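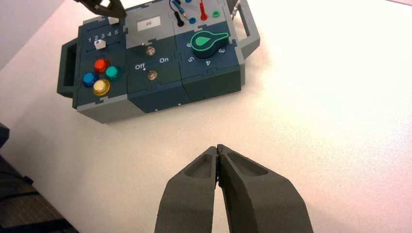 La pince devant le panneau d'essai, côté boutons

Quel budget prévoir pour un deuxième jeu de doigts (et le reste) ?

Bonjour à tous ! Je m'occupe des achats pour notre petit atelier et on me demande de boucler le budget matériel avant novembre. On travaille sur un panneau de test comme celui de la photo : des boutons poussoirs, un curseur, des interrupteurs à levier, un gros bouton rotatif vert, des fiches sur le dessus. Les doigts de la pince sont assez larges et j'aimerais en prendre d'autres, plus fins, pour les leviers. Pristilton m'annonce 298 euros le jeu, Sundden 500 euros mais avec la fixation comprise. Vous prendriez quoi ? Et est-ce que je dois compter un deuxième panneau tout de suite ? Je n'y connais pas grand-chose, soyez gentils :)

Senga Cruickshank

2 réponses

Ayman Mahasneh
1 juillet 2023

Salut Senga ! Avant de comparer les prix, demande à Pristilton si la fixation est vendue à part. Chez nous on s'est fait avoir comme ça, le devis avait l'air super et puis il a fallu rajouter les vis, l'adaptateur, le port... et 14 jours de délai en plus. Si tu arrives au même total, prends celui qui livre le plus vite.

Pour les doigts fins, je ne me précipiterais pas. Fais d'abord une série sur le curseur avec ceux que tu as, pointes presque fermées, 20 essais par position, et note ce qui rate. C'est ce qu'on fait chez nous (je te mets une photo, on a le même genre de panneau) et ça m'a bien aidé à défendre ma ligne de budget !
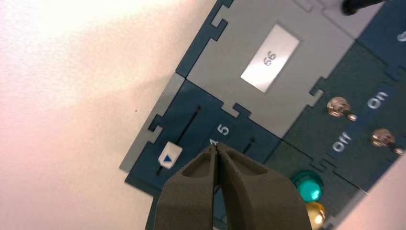
Pointes des doigts près du 4, petit curseur blanc dans sa fente

Le deuxième panneau, franchement, je le mettrais sur l'année prochaine. Par contre garde une enveloppe pour les pièces d'usure, j'ai oublié la mienne deux ans de suite et j'ai dû aller pleurer à la compta. Je note tout dans Planivitz, une ligne par pièce avec la date de commande, ça suffit largement.

pascal_b
Sundden sans hésiter. Ou alors d'occasion, regarde chez Cairns, ils en ont des fois.

Commentaire de Senga Cruickshank
Merci Ayman !! J'ai écrit à Pristilton pour la fixation, j'attends. Et pour l'usure tu mets combien en gros, un jeu complet par an ?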